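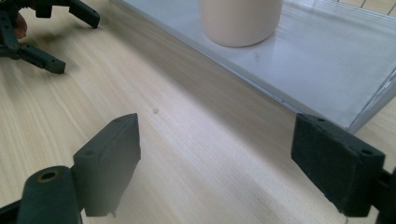

*The light wooden tabletop of the Fulby table, with a white platform set diagonally on it.*

**FOR IMMEDIATE RELEASE**

# Flungate opens orders for the Fulby, a plain work table in pale wood

NESTLEY, January 21, 2020 — Flungate, the furniture workshop on Mulcahy Street, is opening orders for its new table, the Fulby. It is made for people who do many kinds of work at one table: cutting, drawing, repairing small things, and in the evening also eating. The first batch is 59 tables, and all of them will be made in Nestley.

The Fulby comes in two sizes. The smaller one is meant for a room at home, where the table often stands against a wall. The larger one is meant for schools, craft rooms and shared workshops, where people come to the table from all sides. The top is the same on both.

This top took the most time in the development. Flungate wanted a light colour, so that a small screw or a dropped needle is easy to find, and it wanted the grain to stay visible. Many work tables of this price are painted or covered. On the Fulby the grain lines are fine and run along the length of the boards, and no two tops will have the same pattern. Customers who wish for a very even surface should know this before they order.

"We had a darker top in the beginning and I was quite in love with it," said Ruairí Hegarty, founder of Flungate. "Then I tried to put together a clock on it and I was looking for the parts half of the evening. After this we went to the pale wood. It is also kinder to the eyes when you sit there for a long time."

The finish was changed as well. An earlier version had more gloss, and under a ceiling lamp it gave a strong reflection in the middle of the table. The present finish is smoother to the hand and mostly matte. In daylight from a window there is still a mild sheen, and the workshop has decided to keep it so.
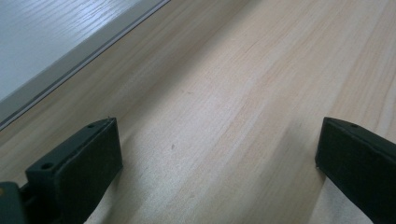

*Grain on the pale blond surface. At upper left, a raised panel in a cooler, lighter tone, with its narrow grey edge.*

## Trial tables in daily use

Before the opening of orders, eight trial tables were lent to households and small workshops in Nestley. They were returned in December. The users were asked to treat the table as their own and to write down everything that disturbed them.

Most of the remarks were about practical matters. Several people wanted rounder corners, and the corners were made rounder. One bookbinder asked for more space for the knees, so the rail below the top was moved back. A family who used the table for homework and baking reported that flour was easy to wipe away, but that they had to be careful with beetroot. Flungate has included beetroot, red wine and printing ink in the care sheet, under the things that should be wiped away at once.

There was also a discussion about drawers. Some users asked for them, others said that a drawer gets filled with things which are never used again. For now the table is sold without a drawer. The workshop may offer one later as an extra part, and it would be possible to fit it to the tables from the first batch.

"People were very direct with us — I am grateful for this," Mr. Hegarty said. "One of the notes was only one sentence, that the table is good and the delivery man should ring the bell longer. We have spoken with the delivery man."

## Care and guarantee

The top can be cleaned with a damp cloth and a little mild soap, wiped along the direction of the grain. A dry cloth should follow. Scouring powder and steel wool are not recommended. Small scratches can be treated at home with fine sandpaper and the oil that comes in the parcel, and the care sheet explains each step in simple words.

The guarantee on the frame and the joints is for two years. It is also valid when the table is used in a school or a workshop. Marks from normal work are not covered, but the workshop can sand and finish a top again for a fixed price, and customers may ask for this as often as they like.

## Orders and delivery

Orders can be placed at the Flungate workshop in Nestley or by post. A deposit is asked at the time of the order, and the rest is paid when the table is delivered. The tables are made in the order in which the deposits arrive. Delivery within Nestley is included in the price. For addresses outside the town, the cost depends on the distance and is confirmed in writing before the deposit is taken.

The legs are packed separately and are fixed with bolts. A key for the bolts is in the parcel. Two people should lift the top of the larger size, especially on stairs.

Schools and other organizations that would like to see the table before they decide are welcome to arrange a visit. Samples of the finished wood can be borrowed from the workshop and compared with the colour of the floor or the other furniture at home.

## About Flungate

Flungate designs and makes tables, benches and shelves for homes and places of work. The workshop was founded by Ruairí Hegarty and does its cutting, joining and finishing under one roof in Nestley. It also repairs older wooden furniture from other makers.

**Media contact:** Ruairí Hegarty, Flungate, Mulcahy Street, Nestley. Interviews and visits to the workshop can be arranged on request.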